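Running a Small Contracting Business
Session 9 notes: Estimates, deposits and the callback problem
Archana Garg
Updated 23 October 2026

Hi all. These are my notes from the session plus the bits I ran out of time for. If you missed it, read the section on deposits twice, please, it's the one that comes back in the final assignment.

Where we left off

Last time we talked about getting the phone to ring. Now it's ringing, and you have a new problem, which is that every call costs you money before it earns you any. You drive out, you measure, you chat with the homeowner and admire the dog, you drive back, you write the thing up at the kitchen table after dinner. When I started my own remodeling outfit I treated all that as free. My time, my truck, who cares! Then one May I went back through my calendar and worked out that I'd spent more hours on jobs I didn't get than on the jobs I did.

So the first thing I want you to do is put a price on an estimate. I don't mean charge for it (some people do, we'll get there). Just know the number. Mine was 90 dollars a visit, counting gas and the write-up, and once I knew that I got a lot choosier about driving across the county for somebody who was "just getting ideas."

Screening on the phone

You want to find out a few things before you agree to go. What's the job, when do they want it done, who makes the decision, and do they have a budget in mind. People get shy about asking that last one. Say a range out loud and listen to what happens. "Bathrooms like that usually land between this and this for us, is that in the neighborhood you were thinking?" If there's a long silence and then a little cough, you've saved yourself an afternoon.

Be nice about it. The person who can't afford you this year has a sister who can.

Fixed price or time and materials

We had a good argument about this in class and I don't think we settled it. My own view is fixed price for anything you can see, time and materials for anything you can't. A deck on open ground, fixed. Opening up a wall in a house from who knows when, with three owners' worth of wiring in it? I'm not putting one number on that and neither should you.

The Murkia case in your packet is the one to look at. They quoted a whole-floor remodel as one fixed price, found rot under the kitchen, and had nothing in the contract about hidden conditions. They ate the repair. The owner told herself she was protecting the relationship, and the customer never even knew there had been a favor. If you're going to give something away, at least put it on the invoice as a line with a zero next to it, so that people can see it.
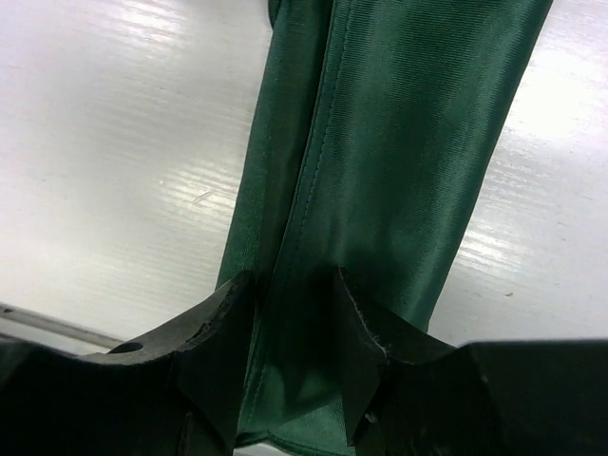 The other half of that case is the change order, and I'll keep banging on about change orders until the last session. Write it down, price it, get it signed, then do the work. In that order! A text message saying "sure go ahead" is better than nothing but it doesn't have a dollar amount on it, and the dollar amount is what you'll be disagreeing over in two months.

Deposits

Okay, the big one. A deposit does two jobs. It covers the materials you have to order up front, and it tells you the customer is serious. What it does not do is pay for the last job. I know that sounds obvious sitting in a classroom. It's a lot less obvious when the supplier wants paying and there's a fresh check on the dashboard.

Compare Vesov and Trarnstead in the packet. Both are family firms, both busy. Vesov keeps customer deposits in a second bank account and moves money over only when that customer's materials are ordered or a stage is finished. Trarnstead runs everything through one account, and the balance always looks wonderful. Then they have a slow spring, no new deposits come in, and they owe cabinets to 2 households with no money to buy them. They weren't crooks and they weren't bad builders. They just couldn't tell whose money they were looking at.

Check your state's rules on how much you can ask for up front. They vary quite a bit, and some states cap it. Don't take my number or your uncle's number.

Callbacks

A callback is any time you go back to a finished job without getting paid for it. Sticking door, grout line that cracked, the faucet that drips only when the mother-in-law visits. I want you to log every one: date, address, what was wrong, who did the original work, hours spent. A spiral notebook is fine.

Hoani is a nice example here. He's a one-crew guy in the packet who sets aside 200 dollars on every job as a callback fund, built into the price. Most jobs never touch it. When one does, he goes out cheerfully (this matters more than you'd think) and fixes it that week. A big share of his new work comes from people he went back to. A customer whose job went perfectly tells a friend you did good work, and a customer you came back for tells the friend your name and phone number.

For next time

Read the rest of the Trarnstead case, including the supplier letters at the back. Then write up one page on your own business, or one you've worked for: what an estimate visit costs, how deposits are handled, and what the last callback was about. Rounded numbers are fine and I won't share them around.

If you haven't got a business yet, borrow a relative's and buy them lunch. Email me if you're stuck, and bring a sample contract if you can get hold of one, even an ugly one. We'll be marking them up in pairs.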